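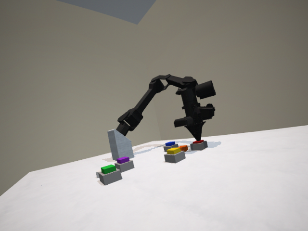
Soledad Moya wrote:
> The sorting trials at Hanley are going well and I don't see why people are so gloomy. The arm does the dull part, the packers move to checking, and everyone's back gets a rest. Drilent say two arms will cover the whole bench. Can we please stop treating this as a funeral?

Soledad,

I've no wish to hold a funeral, but I'd like to see the trials first. So far all we've been sent is simulation: a black arm over a few coloured blocks on grey stands, with a clean white table and nobody leaning across it to grab a label. Our bench has torn cartons on it, and trays that come back bent.

You say the packers "move to checking". Which packers? There are six on the bench and the July note from Plesberg had two checking posts in it. Obsa Kahsay asked about the other four and was told it was "being looked at". It's still being looked at.

As for backs, checking at Nigatu means standing at a screen all shift and clearing jams when the arm stops. Hiwot did it last winter and went back to packing by choice. Same pay, she said, and less company.

The note also claims 383 trays a shift. Is that measured on a real bench, or worked out from the model? If anybody has the Drilent paperwork, please post it to the list before we're asked to agree to anything.

Berhanu Jemal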